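14 November 2020
By Mavis Quintanilla
Print this page | E-mail this page

6. When the Arm Stops in Mid-Air

Welcome to the section everybody skips until they need it! A protective stop in Vuden can look alarming the first time - the arm freezes, the log fills with red text, and your kitchen run goes nowhere. The good news is that almost every one of these can be cleared in a few minutes, and you will learn a lot about your cell along the way.

This section covers fault 281 (joint limit reached during approach) and fault 232 (unexpected contact). For faults at start-up, see section 4.

6.1 Before you touch anything

1. Leave the run paused. Do not press Reset yet.
2. Open the Events panel and save the log. Vuden keeps only the last 1,000 lines, and a chattering joint can fill that fast.
3. Write down the fault number and the joint it names.
4. If a real arm is linked to the session, press the emergency stop and check that the link light in Vuden has gone gray.

CAUTION: A linked arm will copy the simulated one as soon as the fault clears. Never clear a fault with a person inside the work area, even if the speed is set low.

6.2 Clearing fault 281

1. Select the arm and choose Hold Pose.
2. Turn on Joint Colors. The joint that hit its limit shows in red.
3. Use the jog slider to back that joint away from its limit in small steps. Watch the elbow as well as the hand! Most people watch only the hand, and the elbow swings wider than you'd expect.
4. Raise the gripper until it is clear of everything on the counter.
5. Choose Replan. If the new path is accepted, save it under a new name.
6. Run the new path once at 40 percent speed with the arm unlinked.

Note: If Replan fails twice, the target is probably out of comfortable reach. Move the base in the scene file and try again. Lærke Oddsson's base layout from the Brerkumness lab is included in the Samples folder, and it's a great place to start.

6.3 Clearing fault 232

1. Choose Show Contacts and look for markers on the gripper and the upper links.
2. Step back through the recording to the first marker. Later ones are often just knock-on effects.
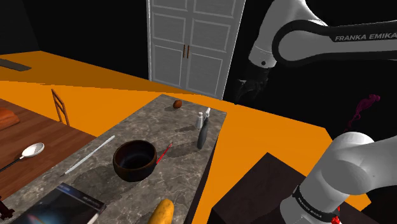

3. Compare the marker with the visible surface. If they don't line up, the collision shape is wrong and needs to be rebuilt with the Gu mesh tool.
4. If they do line up, the contact was real. Add a waypoint above the object and replan as in 6.2.

Note: Deep bowls cause trouble here. The default collision shape fills in the hollow, so the gripper "hits" thin air on its way inside. Set the shape to Detailed and enjoy the difference!

CAUTION: Do not raise the contact threshold to make fault 232 go away. The same value is sent to a linked arm through the Brilitz bridge, and a real arm will then push harder before it stops.

6.4 Going back to work

1. Press Reset.
2. Check that the Events panel shows no open faults.
3. Link the arm again only after one full clean run in simulation.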